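Workshop notebook, Kahsay residence block, August
Desk clearing, continued

Picked up after lunch where we left off. The shared desk had got to the point where it was hard to put a laptop down without moving four other things first, so the job was to get the small stuff off it and decide on one container for whatever had to stay within reach. Amna Gilani wanted a drawer insert. There is no drawer, so we went with a foam box from the stack in the hallway.

The box came out of the Udach delivery, the one with the replacement glassware. We kept 11 of them from that delivery and have used them for screws, chargers and tea bags. They are thick, they don't slide much and they don't scratch the top. They also shed. If you pick at a rough edge you get white beads on your sleeve for the rest of the day, so leave the edges alone or run a strip of tape over them.

Rules we agreed on before starting, copied from the whiteboard:

Wrappers and used masks go in the trash, no discussion.
Unopened packets go to the snack shelf.
Bottles in daily use stay on the desk, at the right.
Sponge and cleaning odds and ends go in the foam box.
AC remote stays on the left, where people look for it.
Phones are the owner's problem.

The last one is Asif Bangash's wording. I would have put it more kindly but it works.

The small pile in the middle is the part that takes the time. It's always the same kind of pile: somebody wipes the desk, puts the cloth down, takes a mask off, puts it on top of the cloth, and two days later it has turned into one object. My way of doing it is to pull it apart flat before sorting anything. Asif picks from the top and sorts as he goes. His way is quicker when there are only a few things. Mine is better when something thin is stuck underneath, which has happened with a receipt and once with a room key.

Trash bag is on the door handle. Cloths go in the mesh laundry bag, and please shake them out over the bin first, since the beads from the foam end up in the washer filter. Clistmont charged us for a filter cleaning last term and I don't want to have that talk again.

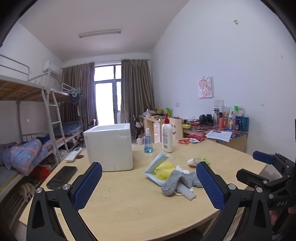
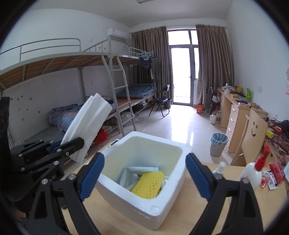

Foam box, yellow sponge and the red-topped pump bottle, in both.

How do you clean a foam box without damaging it?

Use lukewarm water with a drop of dish soap and a soft cloth, wipe with light pressure, rinse, and let it air dry upside down. Keep it away from acetone, nail polish remover and most solvent sprays, which melt polystyrene foam on contact. Yellowing from age or light won't wash out and can be left. If the box still smells after washing, leave it overnight with a spoonful of baking soda in it and tip that out in the morning.

Back to the notes.

Spray bottles. We have too many of them and they all look alike once the sticker comes off. Amna has started writing the contents on masking tape around the neck. Anything without tape by the end of the month gets emptied, rinsed and put in the spare cupboard. Do not top up a bottle if you don't know what is in it. For the record, the glass cleaner we buy is the Griltotlow concentrate, and one measure goes into 200 ml of water. People have been making it stronger than that and it leaves streaks.

Pump bottles. Keep these upright. I tried laying one on its side in a foam box last month to save room and it leaked around the collar and soaked a pack of tissues. The box itself was fine after a rinse.

Sponges. The open, holey kind dries faster than the dense kind and is the one worth keeping in a box. Wring it well first. A foam box doesn't breathe, so a damp sponge in the bottom will go sour in a couple of days. Asif's suggestion is to poke a few drain holes with a skewer and stand the box on a saucer. I haven't tried it. My worry is that the holes will crumble and we'll be back to beads everywhere.

Face masks. Used ones go out. Clean ones belong in the zip bag on the hook and should not be loose on any desk, because once one has been unfolded there is no telling it from a used one.

Small snack packets. These multiply. The shelf by the window has a tray for them and it isn't full. Empties go in the trash when you finish, please, and that includes the little torn-off corners.

Cable hole. Keep it clear. Things have been dropped down it before and the gap behind the desk is too narrow for a hand. Amna has priced a rubber cap for it and will order one with the next lot of hooks.

Spending. Hooks, tape and the mesh bag came to 1,415 out of the 4,000 we set aside for the room. Receipts are in the envelope inside the cupboard door. I'd like to keep some back for a proper lidded bin for under the bed, as the clear tubs are good but don't stack well.

Bunks. Not part of this job. Bedding is up to whoever sleeps there. The only thing I'd ask is that nothing gets hung on the ladders, which are needed at night.

Still to do:

Tape the rough patch on the foam box.
Find out whose the red pump bottle is and whether they want it kept on the shared desk.
Label the spray bottle once we know what it is.
Move the unopened packets to the tray.
Second foam box for pens and the stapler, if the first one works out. Try one of the shallower ones.
Check the AC remote batteries. The display was faint in July.

Amna is going to look at the desk again in two weeks and write down what has crept back. If it's mostly packets, the tray is in the wrong place and we'll move it nearer. Asif has the spare tape.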